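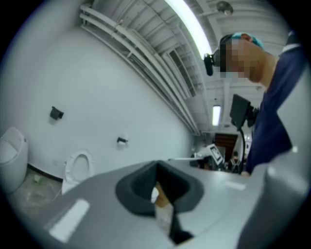 Gripper in the restroom mock-up, February. White tape still on the housing.

Notebook, handheld gripper no. 2
Luvinent bench, afternoon

Fault: finger does not open fully after closing on a thin object. Third time this month. The first two times we wrote "operator released too early" in the log and continued. I think now this was wrong, and I want to put down the whole thing while I remember it.

What happened. We were recording the toilet seat task, lid up and lid down. At 14:20 the operator closed on the edge of the lid, lifted, and let go of the trigger. The trigger came back. The moving finger came back only part of the way and stayed there. The operator pulled the tool away and the lid came with it for a short distance, then dropped. No damage to the lid that I can find. The operator felt a pull in the wrist and stopped, which is what we ask for. No injury, but I have put it in the safety sheet anyway, as a near miss.

The log says the trigger was at zero and the finger encoder was at 527. Fully open on this unit is 1,102. So the encoder did see the problem, and the software said nothing. More about this below.

First checks, with power off:

Finger moves freely by hand in the outer half of the travel. In the inner half there is a hard spot, always in the same place.
Return spring is not broken. I compared it with the spare from Mulirdale and they pull the same.
Screws on the linkage tight, except one, which I could turn with my fingers. I do not believe this is the cause, but it is not good.
Cable to the encoder OK. I moved it in all directions while reading the value and there was no jump.

Then I took off the rubber collar. Inside, between the collar and the finger root, was a small piece of clear plastic film, folded many times and pressed flat. It was sitting exactly at the hard spot. When I removed it the finger opened to 1,098, and after cleaning with a dry brush to 1,102.

Where the film comes from I can only guess. There is packing plastic on the floor of the mock-up, and the operators put the tool down between takes. The opening of the collar is like a funnel, so anything small that goes in goes down and does not come out again. The Vasseur grippers have a closed root and never had this fault with us, but they are too heavy for a full shift.

I repeated it on purpose. I put a piece of similar film in the same place and cycled the finger by hand trigger. It worked normally for 39 cycles and then stuck, with the encoder at 540. Second try, it stuck much sooner. So it is not a fault that shows at once, and a short check in the morning will not find it. This explains maybe why we blamed the operators before. I have corrected the two old entries in the log and I will tell the persons concerned.

About the software. The Stevent recorder compares trigger and finger only while the trigger is moving. When the trigger is at rest it does not compare anything. For our fault this is the one moment that matters. I made a small change: if the trigger is at zero and the finger is not above 1,050 after 480 ms, the unit beeps and the take is marked bad. Tested on the bench with the film inside, it beeps. Tested without the film, 100 cycles, no false beep. Not tested yet with gloves or with a cold tool.

Takes from today after lunch: I marked all of them for review. Some will be fine — the finger value is in the file, so they can be sorted without watching every video.

To do
Sweep the floor of the mock-up before each session, under the equipment also.
Put a hook or stand near the operator so the tool does not lie on the floor between takes.
Thread lock on the linkage screw, both units.
Look into the collar with a lamp at each battery change.
Ask Mulirdale if a collar with a narrower opening exists. If not, I try to cut one from sheet rubber.
Open unit no. 1 and look for the same thing.

Later, 17:40. Opened unit no. 1. No film, but a lot of gray dust and one thread of tape glue at the finger root. Opens to 1,091. Cleaned it, and now 1,100. Linkage screws all tight on this one. Both units stay on the bench tonight with a "do not use" label until the thread lock is dry.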